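Girnesar GC-2 Grip Guard
Overload cutout for two-arm floor-care robots

The GC-2 is a replacement wrist module for robots that work with ordinary household tools: brooms, dustpans, buckets, mop handles. It fits between the last arm joint and the gripper and cuts drive to both arms when the load on either wrist goes over the set limit. The GC-2 replaces the GC-1, which has been withdrawn. Please read the safety notice before ordering parts for a GC-1.

Safety notice for GC-1 owners

On 21st September a robot fitted with two GC-1 modules failed during a sweeping job at our Colico test house. The right arm was holding a broom and the left arm a dustpan. The broom stick caught against the rim of the dustpan and jammed. The right wrist read the overload and stopped. The left wrist did not get the stop signal and kept lifting. The stick bent, slipped out of the gripper and hit a cabinet door at knee height. The operator was standing on the other side of the room and was not hurt.

Vanderleia Guimarães, who heads our service department, took both modules apart the same week. The signal cable between the wrists had worn through at the clamp. The GC-1 treated a dead cable as "no fault" and let the other arm carry on. That was a design error on our side.

Sweeping and emptying a dustpan are the jobs most likely to bring it on. The two grippers work close together, the tools are long and stiff, and the arms pull against each other if one stops early.
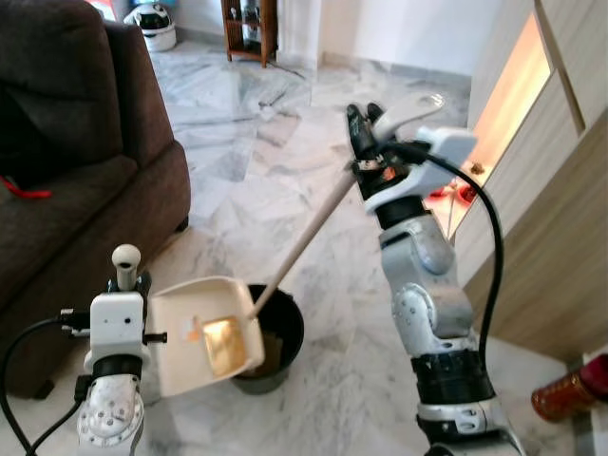 Photo: Ismael Falcão / Girnesar

If you own a GC-1, stop using it for any job where both arms hold a tool. One-arm work may go on with the second arm parked and its power off. Do not tape or re-clamp the cable as a repair. Send the module back to us and we will exchange it for a GC-2 free of charge, shipping included.

What has changed

The GC-2 has 2 separate signal lines. If either one is lost, both arms stop and hold their position. They stay stopped until a person resets them at the base. The cable clamp is wider and has a rubber sleeve. The gripper does not open on a fault - a dropped tool was the cause of the damage in September.

Technical data

Load limit, adjustable: up to 100 N
Stop time after overload: 30 ms
Module weight: 700 g
Signal lines: 2
Reset: by hand, at the base

Fitting

The GC-2 uses the same bolt pattern as the GC-1. Always change both wrists together. A GC-1 on one side and a GC-2 on the other will not start. After fitting, run the stop test from the service menu with empty grippers, then again with a broom in one hand and a dustpan in the other.

Leave enough slack in the outer cables for the full turn of the wrist, and check them for wear every 100 working hours.

Ordering and exchange

The GC-2 is sold in pairs through Mendonça and Pustex. Exchanges of the GC-1 go through Girnesar service only. Have the serial number ready - it is on the underside of the module, next to the clamp.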